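Brirkero opens its workshop doors and lets the neighbors try the grippers

May 17, 2022

The coffee ran out before noon, the parking lot behind the MacRitchie building was full well before that, and the line for the hand-held grippers went down the hall and past the water fountain. Brirkero's first open day was a much bigger party than anyone at the company had planned for, and what a good one it was!

By closing time 881 people had signed in at the front desk. The company, which builds arms and grippers for household chores, has been in the MacRitchie building for two years and had never let the public past the lobby before. Plenty of the visitors live within walking distance and admitted they had always wondered what went on behind the frosted windows. (One guess we heard in line: a bakery.)

What goes on, for the most part, is tidying up. The main room was set out like a run of small apartments, with kitchen counters, shelves, a bed and a dining table, and at each stop the staff showed how a robot learns an ordinary chore. Somebody does the job by hand first, many times over, holding a gripper with a small camera on it. The recordings then go to the software team upstairs, and the software team turns them into practice material for the arms.

Brirkero's current gripper project is called Mosent, and this was the part everyone wanted to get their hands on. The tool weighs about as much as a bag of sugar. You squeeze a trigger, the two fingers close, and within a minute or so you have stopped thinking about your own hand and started thinking about the fingertips. Children picked it up fastest. A girl in a soccer shirt stacked four plastic bowls on her first try and was asked, to loud applause, to please do it again for the people at the back.

The cup table drew the longest wait of the day. The job is to pick up paper cups and set them upright, which sounds like nothing at all until you try it with two fingers that aren't yours. Squeeze too hard and the cup folds. Come in too low and you take a pinch of tablecloth along with it.
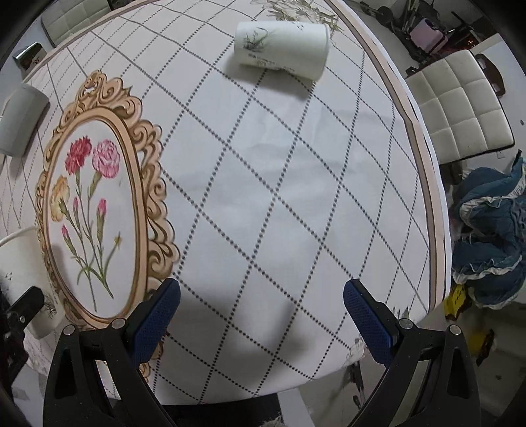 Reading time: 4 minutes

The cloth with the diamond pattern and the big oval of carnations is there to make life harder. On a plain tabletop, a pale cup is easy for a camera to find. Put it down on a pale cloth with flowers, borders and creases and the software has some real work to do, and real work is what the team is after. A staff member told our group that most people's dining tables look more like this one than like a lab bench, and there were a lot of nods.

The fingers themselves got a good share of the questions. They are built from open triangles joined by pins, so they bend a little around whatever they touch, and the dark blue pads at the tips have a texture to them. Visitors were invited to press a thumb into a spare finger and feel it give way and wrap around. That spare finger was passed along so many times that it had to be wiped down twice!

A cup lying on its side is harder than a cup standing up. With an upright one you can come straight in from the side. With one that has tipped over, you have to choose which end to go for, turn your wrist and hope it doesn't roll away from you, and all of those small decisions are recorded along with the movement. The recordings with a fumble in them are kept as well. The team likes to have a few in the pile so the arm can learn how a person recovers.

Then came the arm's turn. At two o'clock the staff cleared a space in the middle of the room and ran the full demonstration, with an arm trained on earlier recordings working through a tray of cups. It took its time. It paused over the first one long enough for a few people to start whispering, then lowered, closed and lifted, and the whole room cheered as if somebody had scored. Over the afternoon's runs it set 94 cups upright, a tally kept in marker on a whiteboard by the door, with a small star drawn next to the last of them.

It dropped some too, and those got a friendly groan. It was refreshing to see a machine demonstration where the misses were left in and talked about. One run ended with the arm nudging a cup clean off the tray, and the engineer at the keyboard simply explained what the camera had probably confused it with, put the cup back and started over.

Upstairs, a quieter room was given over to Gesov, the program that sorts the recordings. Visitors could watch a chore play back slowly on a big monitor while the program marked where each grasp began and ended. It sounds dry on paper. It wasn't, and several people who had come up for a chair stayed for the whole talk. If you have ever wondered how many separate movements go into folding a dish towel, this was your room.

There was a craft corner as well, where younger visitors made their own two-finger grippers out of cardboard strips and brass fasteners. Most of them worked. A few were good enough to steal cookies from the refreshment table, and that went on for most of the afternoon.

Brirkero says it would like to do it all again in September, with a second cup table to shorten the wait and, we are assured, more coffee. Local schools can ask for a class visit before then. The sign-up sheet is at the front desk in the MacRitchie building, entry will be free again, and children need to bring an adult along. Wear shoes you can stand in for a while.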